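Ticket 1424 – Gripper order, bed-making cell
Site: Pulbridge
Raised by: Carleen Tapsell
Status: waiting on supplier

Harico quote covers two hand-held grippers. We need three, plus spare finger pads. Pokik can supply pads only, with delivery in December.

Update 09:40 – Asked Harico to requote for three. Budget code still the Ellery one, please don't change it.

Update 14:15 – Purchasing asked which type is meant. It's the two-finger one with the white body:
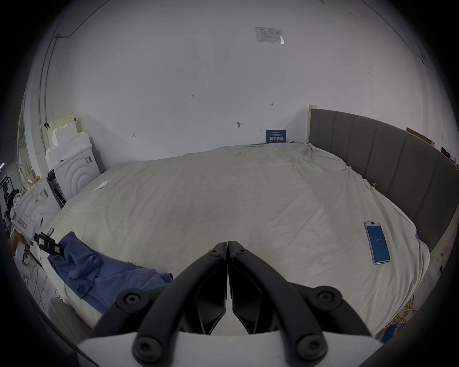

Gripper at the bed, black fingers closed at the tips.

Requote due by the 17th. Leave open.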